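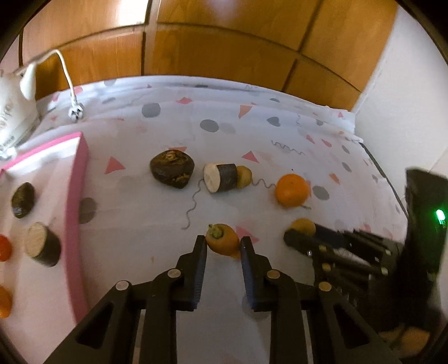
Rullberg Opens Winter Root Storage Program to Small Growers

UNDEN – Rullberg, the cooperative produce storage operator, will open its winter root storage program to small growers beginning in July, the company announced. The program offers shared cold room space by the bin, with no minimum acreage and no requirement to sell through the cooperative.

Until now, storage at the Unden site was leased by the full room on a seasonal contract. Growers with less than a room's worth of carrots, potatoes, beets, or radishes either sold at harvest or kept the crop in barns and cellars, where losses from shriveling and sprouting are hard to control. Under the new terms, a grower may book a single bin and add more during the season if space is available.

"Most of the calls we turned down last year were for a few bins," said Sânziana Coman, storage manager at Rullberg. "The rooms were built for one crop and one tenant each. We have changed the layout and the air handling so that several lots can share a room and still be tracked and billed separately."

Storage conditions

The program covers two types of room. Cold humid rooms are held just above freezing and are meant for carrots, beets, parsnips, celery root, and winter radishes. Potato rooms are kept warmer and dark, with a curing period at the start of the season so that small cuts and scrapes can heal before the temperature is lowered. Potatoes will not be accepted into the cold humid rooms.

Humidity in both room types is supplied by a misting system from Lornix, which was installed this spring and has completed its trial run. Sensors are placed at floor level and at the top of each stack. Readings are logged day and night, and growers receive a copy of the log for the rooms that hold their lots.

Apples, pears, and other fruits that give off ethylene are not part of the program. The gas can turn stored carrots bitter, and the site has no separate air system for fruit.

Intake requirements

Roots must arrive topped, with the greens cut close to the crown, and free of loose soil. Washing before delivery is allowed for carrots and beets but is not required. Washed lots must be drained before intake. Potatoes must be delivered unwashed.

Each lot is sampled at the dock. Lots with soft rot, frost damage, or heavy insect damage will be refused, and the grower may sort the lot and bring it back once at no added charge. Cracked or forked roots are accepted if the flesh is sound.

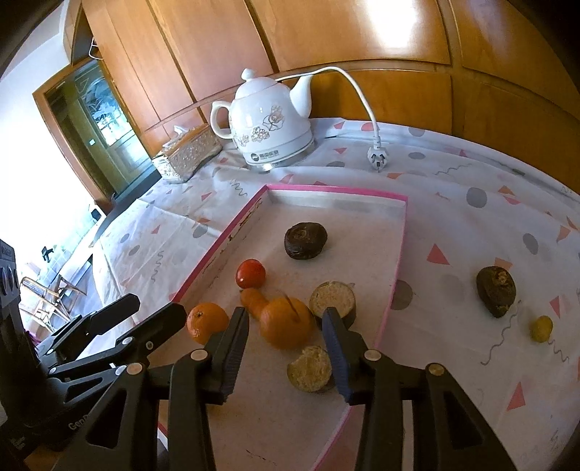 Rates and booking

Bins are charged by the week, with a minimum stay of two weeks. The rate includes handling in and out, one inspection per month, and access to the condition log. Sorting, washing, and bagging are available at extra cost through Bhatt, which runs the packing line next to the storage building.

There are 23 shared bays in the first season, and roughly 14 of these are set aside for growers who have not stored with Rullberg before. Bays in that group that are still open after the first booking period will be released to all applicants in the order received.

Pickup is by appointment on weekdays. A Saturday morning pickup window, from 6:00 a.m. to 9:00 a.m., has been added for growers who sell at weekend markets.

Booking forms and the full intake standard are available from the Rullberg storage office in Unden.

About Rullberg

Rullberg stores and ships field vegetables for member and non-member farms. Its Unden site includes cold storage, a curing barn, and a shared loading dock.

Last updated: July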